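I got to Tunside before the coffee did. Tiburcio Ayala was already on the floor in his socks, talking to a hand. I've written up plenty of machines for this column, but I'd never sat in on the Monday check of a humanoid, and I'd been pestering him since April.

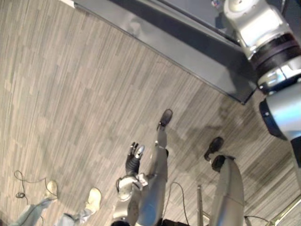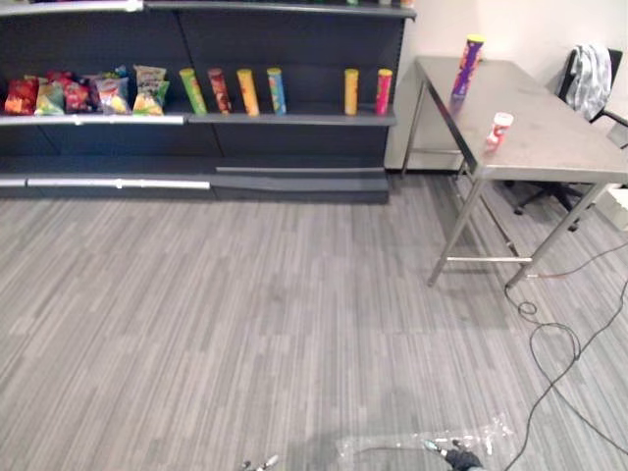
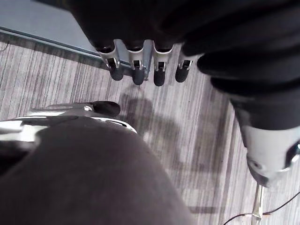
Workshop Visits

The practice shop has chip bags and canisters on the shelf, and Tiburcio treats it like a real store. His checklist runs to 25 items and he does the hands first, always. Finger joints, rubber tips, then the wrist – he bends every finger himself and listens. I listened too and heard nothing at all!

Next come the cables. Damián Barrera follows each one back to its plug (he's had a bad connector before, and he's still sore about it). The log was up to entry 2251 when I peeked, mostly in his tiny handwriting.

Then the legs, which took 16 minutes and a fair bit of grumbling about a hex key. Damián wants to move the whole check to Villalobos, where there's a proper bench. Tiburcio likes the floor. They were still arguing about it when I left for my train.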